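Home | Stories | Reviews | Contact

The Box Under the TV

My aunt Lucía Montes bought her streaming box from a catalog, which I didn't know you could still do. It was called a Nindeck, it cost 20 dollars, and according to the sleeve it came with "24 WORLDS OF ENTERTAINMENT." She called me in November to say she had found eight of them and could I come over and find the rest.

I drove over after work (she feeds you, so it's never a hardship) and she had the remote on a saucer next to the good chair. The Nindeck sat under the television blinking green.

"It blinks when it's thinking," she said.

"It blinks when it can't find the internet, Tía."

"Same thing."

So I got down on the rug and read her the password off the back of the router, and she typed it with one finger, saying each letter out loud like she was calling bingo. The box took it. Then it asked if we wanted to update, and I said yes, because I'm the kind of person who always says yes to that, and we ate rice and beans while the little bar crawled along. It got to 100 percent and stayed there so long that she started clearing the plates.

When the screen came back everything was in a different place. Her telenovela was gone. The cooking channel was gone. There was one tile, dark red, and it said BISUVEN.

"Is that a world?" she asked.

"I guess it's one of the 24."

She clicked it before I could say anything about clicking things. It was a movie, black and white, with a woman walking down a street with a bag of oranges. No titles, no music. My aunt put her hand flat on the arm of the chair.

"That's Vachon Street," she said. "That's the bakery. That's the stairs where I broke my tooth!"

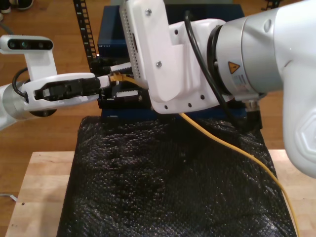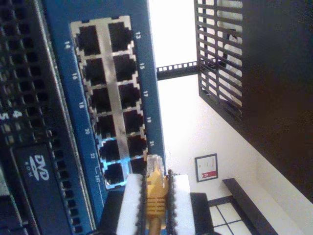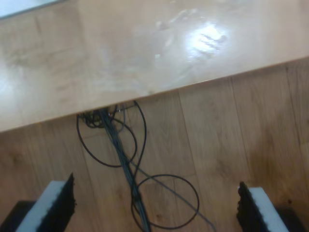
Black ports on a blue faceplate, numbered, with two of the low ones glowing in the middle shot; the last one is tabletop and floor.

Now, I have never seen Vachon Street. They tore it down for the highway before I was born, and all I had were her stories, which change depending on who's in the room. But she was naming people as they went by. The man with the dog owed her father money. The girl on the bicycle married a dentist and regretted it. I kept waiting for the movie to turn into a movie, for somebody to pull a gun or fall in love, and it just kept going down the street, past one door and then the next one.

I looked it up on my phone, of course. Nothing for Bisuven. There was a forum where somebody with a different box, a Sineseck, had asked what the red tile was, back in April, and the only answer was "try restarting it." I read this to my aunt and she gave me a look I hadn't gotten since I was six and let her parakeet out.

"You will not restart it," she said.

"I'm not going to restart it."

"You won't update it either."

"I won't touch it, I promise!"

We watched until past eleven. The woman with the oranges went up some stairs and stood at a door, digging in her pocket for a key, and my aunt leaned so far forward I got ready to catch her. Then the picture stopped and a gray circle went round and round in the middle of it.

"Thinking," said my aunt.

I got my coat. I told her it might come back on its own, and it might not, these cheap boxes are like that, and if it didn't I'd buy her a better one with a real warranty and her telenovela on it. She nodded the way you nod at a salesman. When I bent down to kiss her she had already moved the saucer onto her lap.

She called me the next morning at a quarter to seven.

"She found the key," she said. "Bring oranges."

Last updated: November 27, 2024

Contact the author | © All stories remain the property of their writers | Back to top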